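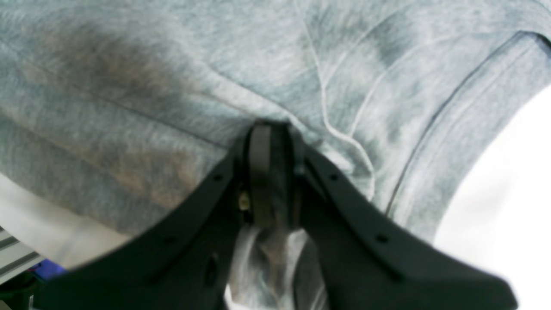 August, entry started 9:15 a.m.
Retureck line, ceasefire incident log, reconciliation pass

Purpose of today: match the claimed violations in the Retureck sector against the acoustic detections and see what is left over. Both parties publish daily tallies. They use different units. The northern side counts rounds, the southern side counts "episodes," and neither defines the term in its bulletin. Comparing the totals directly is useless, and we should stop putting them side by side in the weekly table.

Inputs:
Northern bulletins, transcribed by Hae-won.
Southern bulletins, transcribed by Matvii, with place names normalized to the Elorthorpe gazetteer.
Wendine logger output, all stations except the ridge station, which stopped reporting before the window opened.

Working rule for an incident: detections at two or more stations, solved to a common origin, with no gap longer than 20 minutes between them. Anything after a longer gap gets a new ID. Stefaniia wanted a shorter gap. I tried it, and it splits slow mortar fire into strings of single-round incidents, which inflates the tally in the direction of whichever side is shelling slowly. Left at 20.

Result of first pass: 49 incidents from acoustics. Location error is up to 600 meters in the valley and worse behind the ridge, where I would not quote a number until the station is back. Several origins fall inside the buffer strip and cannot be assigned to a side. Coded as UNATTRIBUTED. Please do not recode these from the bulletins. The bulletins are what we are testing.

Problem 1. Time zones. The southern bulletins switched from local time to the time of their capital partway through the window without a note. Matvii caught it when a run of night incidents had no acoustic match and the same pattern showed up one hour off. Corrected in the transcription sheet, original values kept in the column to the right. Check the earlier windows for the same shift.

Problem 2. Double entries. The northern side reports an incident in the evening bulletin and then again in the morning bulletin under a slightly different village name. Merged by hand where the time and weapon type agree. Where only the time agrees I left both in and flagged them.

Problem 3. Quarry blasting. Four detections east of the river have a clean single onset, no incoming signature, and sit on the quarry. The blasting schedule from the quarry office covers two of them. The other two stay in as POSSIBLE CIVIL until Myroslav gets the rest of the schedule.

11:40. Ran the Karamanlidis matcher on the corrected sheet. Default settings weight weapon type too heavily for this sector. Both sides write "heavy weapons" for nearly everything, so the field carries almost no information and the matcher treats it as strong agreement. Set that weight to zero, reran. Fewer matches, but the ones I spot-checked hold up. 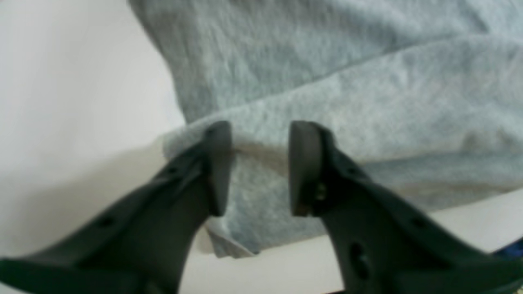
The unmatched claims are mostly small arms. The loggers are not tuned for it at these distances, and absence of a detection says nothing. Weekly text needs to state this plainly. Last time the sentence was in a footnote and a reader took "no acoustic match" to mean "did not happen." Suggested wording: "Small-arms claims in this sector cannot be confirmed or excluded with the present stations."

Unmatched detections are the other half, and more interesting. There are incidents with solid solutions that neither side reported. Most are short and before dawn. Possible explanations: mine detonation, test firing, or fire that both commands prefer to leave out. No basis for choosing between them from sound alone. Vasylyna will ask the liaison desk whether any mine clearance was logged on the south bank.

2:30 p.m. Call with Vasylyna. She objects to the word "violation" in our table headings. The agreement text exempts some categories of return fire and we have no means of telling who fired first inside a single incident. Agreed. Headings changed to "incident" in the current sheet. Older sheets still say violation and I have not touched them.

Open:
Ridge station: battery or radio, unknown. Access needs clearance from both sides. Myroslav has sent the request.
Rest of quarry schedule.
Second coder for the flagged doubles. Hae-won to do these blind, without my column visible.
Earlier windows, time shift check. Matvii.
Sheet saved as Retureck reconciliation, version 4. Version 3 has the wrong weight on weapon type, do not cite from it.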